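Preguntas frecuentes - Envases y bandejas retornables en Mercado Drora

Reunimos aquí las dudas que más nos llegan al mostrador y por correo sobre el sistema de envases retornables. Si compra comida preparada en cualquiera de los puestos adheridos, estas son las condiciones. 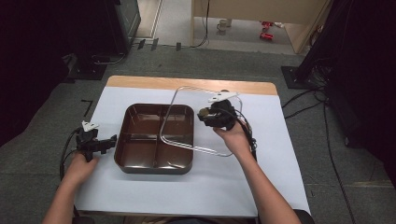
El sistema funciona en los 34 puestos de comida preparada de la planta baja y en la cafetería Tillman. Los puestos de la primera planta todavía usan envase de un solo uso.

¿Cómo consigo un envase?
Pídalo al hacer su pedido. El puesto le cobra una fianza de 2 euros por pieza y se la anota en el recibo. No hace falta registrarse ni descargar nada.

¿Cuándo me devuelven la fianza?
En el momento de la entrega. Si pagó con tarjeta, el abono vuelve a la misma tarjeta; si pagó en efectivo, se le da en efectivo. El recibo ayuda, pero no es obligatorio.

¿Tengo que devolverlo en el mismo puesto?
No. Sirve cualquier puesto adherido, la cafetería o el punto de recogida Mulum, junto a la entrada de la calle lateral. En Mulum la fianza se devuelve solo en forma de vale, válido en todo el mercado.

¿Hay plazo?
Sí, 174 días desde la compra. Pasado ese tiempo seguimos aceptando el envase, pero sin abono.

¿Tengo que lavarlo antes?
Basta con vaciarlo y quitar los restos con una servilleta o un poco de agua. El lavado completo lo hace la empresa Jeteck en sus instalaciones, con detergente sin perfume.

¿Puedo meterlo en el microondas?
Depende del modelo. Mire el símbolo grabado en la base: si aparecen las ondas, puede calentarlo sin tapa y en tandas cortas. Las tapas no van nunca al microondas.

¿Y en el congelador?
Sí, todos los modelos. Deje un dedo libre por arriba si lleva caldo o salsa. Espere a que pierda el frío antes de forzar la tapa, porque el borde puede agrietarse.

¿Qué pasa si se rompe o se mancha?
Las manchas de tomate, cúrcuma o pimentón no cuentan como daño y se devuelve la fianza entera. Una pieza rota o deformada por el calor no da derecho a abono. Tráigala de todos modos y la mandamos a reciclar.

¿Puedo llevar mi propio envase?
Sí, siempre que esté limpio y tenga tapa. Cada puesto puede rechazarlo si no le cabe en la báscula o si la ración no entra. En ese caso no se cobra fianza, claro.

Tengo alergias. ¿Es seguro?
El lavado elimina los restos de alimentos, pero no podemos garantizar la ausencia total de trazas. Si su alergia es grave, le recomendamos traer envase propio y avisar al puesto antes de que empiecen a servir.

Organizo una comida para un grupo. ¿Pueden prestarme muchas bandejas?
Prestamos hasta 194 piezas por evento, según existencias. Hay que pedirlas por escrito en la oficina y firmar una hoja de préstamo. La fianza se paga en un solo cargo al retirarlas. En septiembre, con las fiestas del barrio, conviene pedirlas con bastante antelación.

¿Las tapas se devuelven aparte?
Las tapas van incluidas en la fianza del envase. Si falta la tapa se descuenta la mitad. Una tapa suelta no se abona, aunque puede dejarla en la caja gris de Mulum.

¿A qué hora puedo devolver los envases?
Los puestos los recogen mientras están abiertos. Mulum cierra a las 20:30 - en víspera de festivo, a las 15:00.

Mi puesto favorito no está adherido. ¿Puede entrar?
La decisión es de cada comerciante. Los que quieran sumarse pueden hablar con Shoshana Mercado, encargada del servicio, en la oficina de la planta baja. El alta no tiene coste y suele tramitarse en una semana.

Para cualquier otra consulta, pregunte en la oficina o deje una nota en el buzón de la entrada principal, con un teléfono de contacto.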